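Folding T-shirts and polo shirts on the bed

Part of the Ploltoter home pages: laundry and storage

Contents of this page
Before you start
Laying the shirts out
Folding a striped or collared shirt
Folding a printed T-shirt
Putting the pile away
Common problems

Before you start

A bed is the best folding surface in most small homes. It is wider than any table you are likely to own, and you can sit on it while you work. A double bed will take two or three shirts side by side with space left for the finished pile.

Make the bed first. Pull the cover tight from the bottom end and smooth it with the flat of your hand. A thin cover is better than a duvet, which sinks under the shirt and leaves you with crooked folds. If you keep spare quilts on the bed, fold them and push them up against the headboard.

Check that everything is fully dry. Feel the collar, the underarm seams and the hem, as these hold damp the longest. A shirt put away damp will smell by the end of the week.

Laying the shirts out

Take one shirt at a time from the basket and give it a single hard shake, holding it by the shoulders. Lay it down and pull the hem towards you. Then pull the side seams outwards until they are straight.
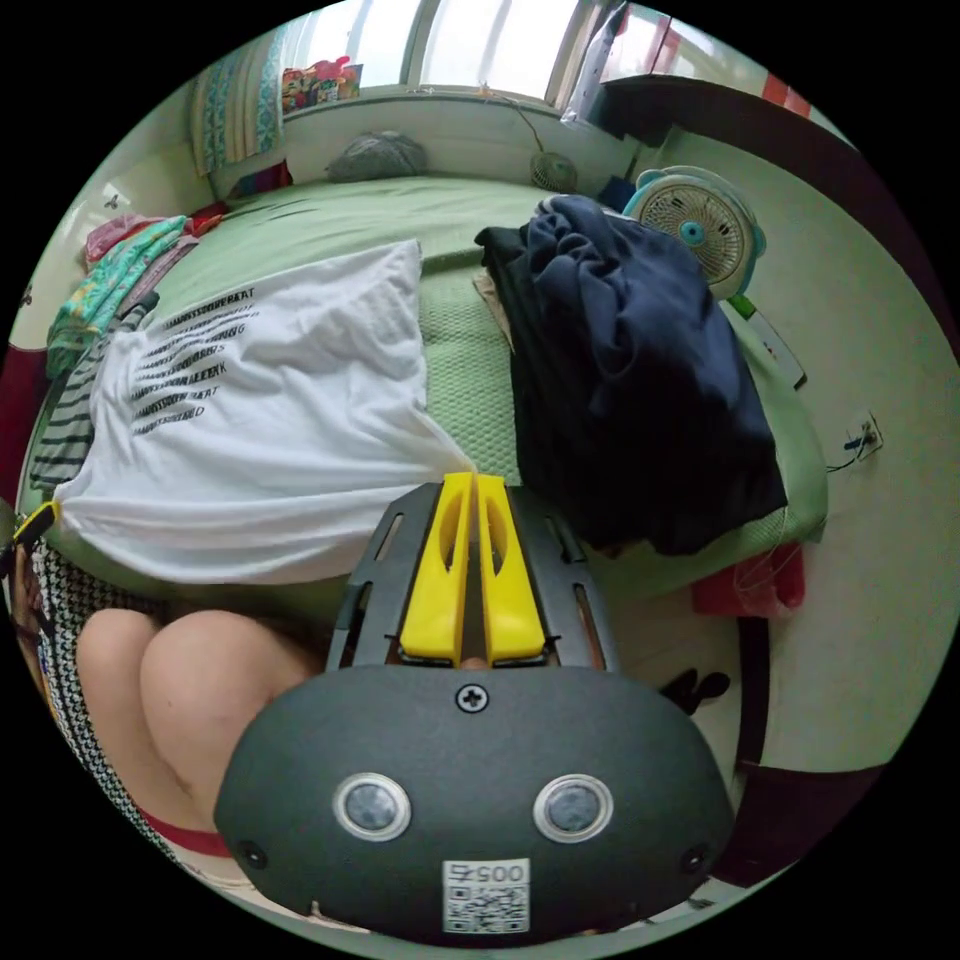 White T-shirt laid out, with the near end still crumpled. Smooth this part before making the first fold.

Work from the collar down. Press the cloth with your palm and push the creases out past the hem. Don't iron T-shirts at this stage unless you plan to wear them the same day. Most light creases drop out in the drawer if the fold is good.

Keep striped and plain shirts next to each other so that you can see what you have. Stripes are useful to beginners. When the stripes on the folded part run level with the stripes underneath, the fold is straight.
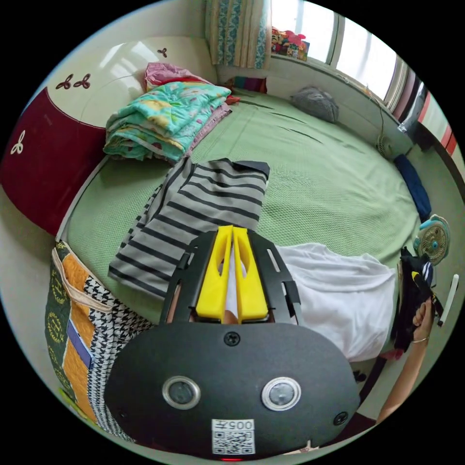

Page 3

Folding a striped or collared shirt

1. Lay the shirt face down with the collar away from you. Fasten the top button if there is one.

2. Fold one side in towards the middle, so that the new edge runs from halfway along the shoulder down to the hem.

3. Turn the sleeve back on itself so that it lies along the fold. Short sleeves need one turn. Long sleeves are laid straight down towards the hem.

4. Do the same on the other side. You should now have a long strip of even width. Measure it against your hand if you are not sure.

5. Bring the hem up by a third, then fold again to just under the collar.

6. Turn the shirt over and straighten the collar with your fingers.

Set the finished shirt to one side of the bed before you begin the next one.

Folding a printed T-shirt

Large prints need a little more care. A thick print will crack if it is creased sharply in the same place every time. Turn the shirt over so that the print faces down, and fold the sides in as before, but stop before the folds cross the lettering if the width allows it. A wider packet is fine.

Sleeves go in first on this type of shirt. Fold each one flat across the back, then bring in the sides.

If the print is old and feels tacky, put a sheet of plain paper over it before the last fold. Don't use newspaper on white cotton.

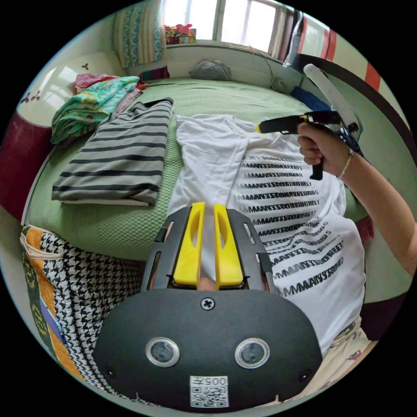 Striped shirt finished and stacked; T-shirt with one sleeve folded in.

Putting the pile away

Stand the shirts on edge in the drawer if it is deep enough. Ours is a Plodska chest with drawers 200 mm deep, and shirts folded in thirds stand up in it without bending over at the top. In a shallower drawer, lay them flat in low stacks with the collared shirts on top.

For shelves, we use the Ravn divider, which clips on without screws. The Deria fabric box also works, though the sides go soft after a year or so and it needs a piece of card in the bottom.

Common problems

The packet falls open when picked up. The last fold is too loose. Press out the air with your forearm before making it.

One side is wider than the other. The shirt was not centred on the collar. Open it out and start again from step 2.

The collar is bent. Too much weight on top. Move that shirt up the stack.

White shirts pick up fluff from the bed. Brush the cover, or put a clean sheet over it.

Previous page: Drying indoors in November
Next page: Skirts and trousers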